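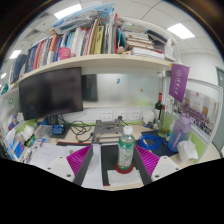
4. Self-reported drinking at the desk

4.1 What the diaries can and cannot bear

The claim that office staff drink too little during the working day is repeated so often that it has stopped needing a source. Most versions go back to short surveys in which people were asked to remember how much they drank on a normal day, and were then compared with a daily target whose own origin is hard to trace. We had hoped that diaries kept at the desk would do better. Having read all 415 of the returned diary days, we are less sure.

The diaries came from 74 employees of Plaledo, split between the Solberg and Puvholm offices. Each person wrote down every drink, the time it was finished and a guess at the amount. The sheet was adapted from the Burnside form, which was drawn up for home use and assumes that people drink from the same few cups. At work they do not. They drink from mugs left behind by former colleagues, from paper cups, from glasses brought out of meeting rooms and from bottles bought on the way in, and the amounts written down show it. Entries such as "most of a mug" and "the rest of yesterday's" had to be turned into millilitres by somebody, and in this study the somebody was Gashaw, working through the Solberg sheets, and Blomqvist, working through the Puvholm ones. When they swapped piles and coded a share of each other's entries, they agreed well on hot drinks and poorly on everything else.

We think this matters more than earlier papers allow. A study that reports mean intake to the nearest millilitre, on the strength of someone's view of what "most of a mug" holds, is reporting the view.

4.2 Bottles and the problem of the open container

Bottled drinks ought to be the easy case, as the volume is printed on the side. In practice they were the worst. A mug is filled, emptied and forgotten within the hour. A bottle with a screw cap can stay on a desk all day, go into a bag, come back the next morning and be topped up at the tap, and the diary has no good place to put any of this. Several people entered a bottle once, when they opened it. Others entered it when it was empty. A few entered it at both ends, and we only caught this where the times were close together.

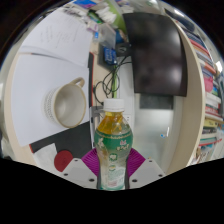
Figure 2. A bottled drink with a screw cap and a floral label, of the kind entered in the diaries as a single item.

The usual repair is to assume that an opened bottle was finished on the same day. We tried this and then tried the opposite, counting only bottles marked as empty. The two rules moved some participants from the lowest third of the group to the highest. Under the first rule Puvholm staff drank more than Solberg staff; under the second the difference went away. Had we chosen one rule in advance and kept quiet about the other, we would have had a finding about the two offices, and we suspect that a good many findings in this field were made in just this manner.

There is also the matter of what counts. The Burnside form lists water, hot drinks and "other". Unsweetened cold tea was entered under all three headings, at times by the same person in the same week. Flavoured water did no better. We moved all such entries into one group after the fact, which makes the tables tidier and should not be mistaken for knowledge.

4.3 The link with tiredness

Participants also marked how tired they felt at the end of each working day. As others have found, people who reported drinking less reported feeling more tired. We do not think this shows that drinking more would have helped them. Someone who spends the afternoon in meetings will have fewer chances to fetch a drink, will be slower to fill in the diary, and may well be tired for reasons to do with the meetings. When we set aside the days on which a participant had noted a meeting after lunch, the link grew much weaker. It did not vanish, and we make no claim about what is left.

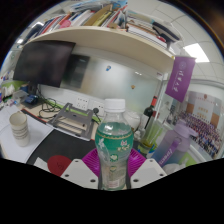 A second difficulty is that the diary itself changes what it records. Several participants wrote in the margin that they had drunk more than usual, as they disliked handing in a short list. One added up her own total each evening and aimed for 800 millilitres before going home, a figure that appears nowhere in our instructions and which she could not place when asked. Intake was highest on the first day of recording and fell after that at both offices. It would be possible to read this as people getting bored with drinking. We read it as people getting bored with us.

4.4 Comparison with earlier work

We would normally give a table at this point, setting our means beside those of previous studies. We have left it out. The earlier papers differ in how they treat food moisture, coffee, shared jugs and opened bottles, and most do not say which rule they used. Putting the numbers in one column would suggest that they measure the same thing.

What we can offer is smaller. Diary totals for hot drinks at work appear steady enough to be used with care. Totals for cold drinks do not, at least with a form of this type, and any advice to employers that rests on them should be read with that in mind. A repeat round at Solberg, planned for June, will ask participants to mark the level on each bottle at the start and end of the day. Blomqvist expects this to settle the question of the opened bottle. Gashaw expects people to forget the morning mark, and the pilot sheets so far are on her side.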